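Search this blog
Type and press enter

Notes on collecting demonstrations, part 2

I said in the last post that I would write up how the recording is organized before saying anything about training. The training results depend on the recordings to a degree I underestimated in May, and most of the questions I have been getting are about the recordings anyway.

The current set is called Tosholm. It replaces Endale, which I have stopped using except for a few regression checks. Endale was collected with one object on the table at a time, in a fixed spot, with the operator repeating the same motion until the count looked respectable. The policy trained on it could do that motion very well. Moving the object a hand's width to the side was enough to break it.

Tosholm has 2,398 episodes as of Thursday. An episode is one attempt at one instruction, recorded from the head camera together with the joint positions of both arms and all fingers. Episodes that end in failure are kept but flagged. I used to delete them. Anwara Sikder talked me out of it, on the grounds that you cannot study the failures of an operator if you throw them away, and a good share of ours had the same cause: the hand closing before the wrist had stopped moving. We now ask for a short pause at contact, and the flag rate has dropped.

The layout rules are simple.

Each layout mixes things that behave differently when touched. Something flat, something soft, something boxy, something in a thin wrapper. Grocery packaging is good for this because it is cheap, varied, and printed with busy graphics that keep the vision side from leaning on plain color. A sealed pouch slides and buckles. A cardboard box keeps its shape until you squeeze it, and then it has a different shape for every episode after that, so boxes get swapped out when the corners go.

Each layout is used for 35 episodes, then everything is moved. The number was chosen by looking at where the operators got fast and sloppy. Past that point they stop looking at the object and start replaying the last attempt from memory, and the recordings become close copies of each other.

The instruction is read out before the episode starts and is written down exactly as read. "Pick up the sponge" and "move the sponge to the other side" are separate instructions even if the first half of the motion is the same. We had a Brosico spreadsheet template that merged them. I spent an evening unmerging them by hand and do not recommend it.

Stacked plates deserve their own paragraph. They are the worst thing in the set. The fingers have to find a rim, and on a neat stack of identical plates there is very little rim to find. If the top plate is offset, there is an edge to work with, but the operator will then always go for that edge, and the model learns that plates have a convenient side. We vary the offset and the direction it faces. I also want episodes where the fingertips come down on the flat of the plate and the operator has to correct from there, since the policy ends up in that position constantly and had no examples of getting out of it.

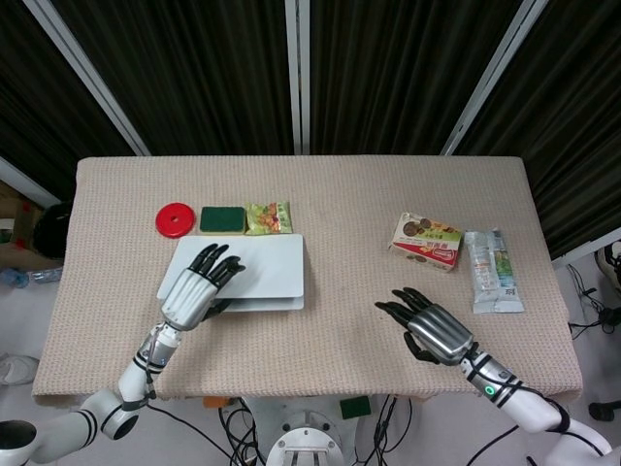

The other arm is the part I got wrong for longest. In one-handed tasks the idle arm was parked, and it was always parked in the same pose. The model treated that pose as part of the task. Start the idle arm somewhere else and the active one hesitated. Now the idle arm begins each layout from a new position over its own half of the table, and the operator is told to leave it there unless the instruction calls for both.

The cloth stays on. Bare tabletops gave us reflections in the head view and let light packages skate away from the fingers. Knit fabric adds some drag, and it does wrinkle, so it gets pulled straight between layouts. Whether the policy will carry over to a bare surface is an open question, and I have set aside a small test for it under the name Nollholm. No numbers yet.

Next on the list is trimming. Too many episodes begin with a stretch of both arms doing nothing while the operator settles, and I would like to cut that automatically without also cutting the pause at contact. A plain velocity threshold does not distinguish the two. Adding finger state to the check looks workable, and I will post the script once it has run over the whole set.

80 shares
2 comments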